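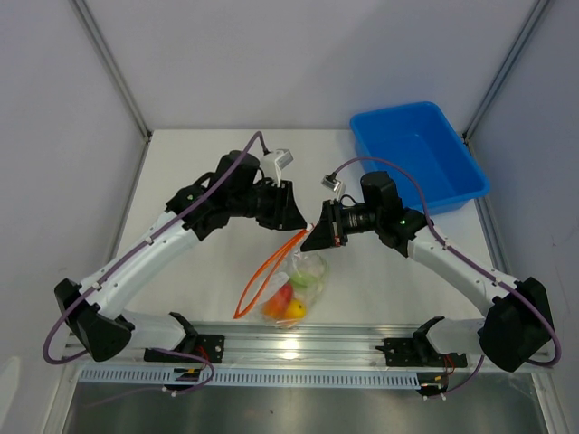 4. Bagging fresh produce

Section 4 covers whole and loose produce packed in clear zip-top bags for the Esthorpe share boxes. Bread, eggs and anything in a jar are covered in Section 5. Read the whole section once before you start packing.

4.1 What you need

Clear zip-top bags, large size (stock number 1062)
One shallow bin for produce waiting to be packed
A clean, dry table or work panel
Paper towels
Labels and a marker
Kitchen scale, for loose items only

4.2 Setting up

1. Wipe the work surface and let it dry. Crumbs and soil stick to the outside of the bags and end up in the box.

2. Put the bin at the back of the work surface, in a corner if you have one. Keep the front clear for the bag.

3. Take out two bags at a time and leave the rest in the carton. Bags left lying around get creased, and a creased seal is hard to close.

4. Check each bag before use. Run a finger along the seal and look at both side seams. Throw out any bag with a split seam or a seal that has pulled away from the film.

Note: The bags come from Vilel and have a colored seal. Older cartons have a plain seal and are slightly shorter. Use up the older ones on beans and small carrots.

4.3 Packing a whole cauliflower

1. Pick a head that fits the bag with space left at the top. If you have to stretch the film to get it in, use the next size up.

2. Look over the florets. Small brown marks can be trimmed with a paring knife. Set aside any head with soft or wet patches.

3. Leave the green leaves on. Pull off only those that are yellow or broken, and trim the stem level with the base.

4. Pat the head dry with a paper towel.

5. Lay the bag flat near the front of the work surface and spread the opening into an oval. Place the head just behind it.

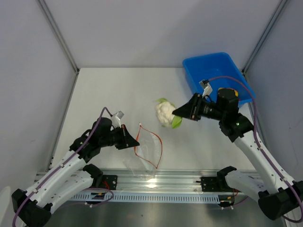

Figure 4-2. Cauliflower and open bag.

6. Lift the near side of the opening with one hand. With the other, slide the head in stem first – the leaves fold up around the florets as they go in.

7. Stand the bag up and let the head settle to the bottom. Do not shake it down.

8. Press out the loose air with a flat hand, working from the bottom toward the top. A little air may stay in.

9. Close the seal from one end to the other, pinching as you go. Then run your thumb back along it to find any gaps.

Caution: Never lift a filled bag by one corner of the seal. A heavy head will pull it open.

4.4 Packing loose produce

1. Set the scale to zero with the empty bag on it.

2. Fill the bag to no more than 8 inches deep. Put firm items in first and softer ones on top.

3. Gather the narrow upper part of the bag in one hand and support the bottom with the other when you move it.

4. Close and label as for cauliflower. For leafy items, leave the last inch of the seal open.

4.5 Labeling and storage

Write the item and the packing day on the label and stick it below the seal, never across it. Members wash and reuse the bags, and a label over the seal ruins them.

Filled bags go into the Coughlan crates in a single layer, seal side up. Crates go to the cold room as soon as they are full. Do not leave packed produce out if the room is above 70 degrees.

Note: From January, crates for the Pranach pickup are stored on the left side of the cold room. All others stay on the right.

4.6 If something goes wrong

The seal will not close. Look for a bit of leaf or soil in the track. Wipe it out with a dry towel and try again. If it still will not close, use a new bag.

The bag fogs up. The head went in damp. Open the bag, dry the head and the inside of the film, and reseal.

The leaves stick out of the opening. Take the head out and start again at step 6, or trim the longest leaves.

Section 4 last revised 6 November 2019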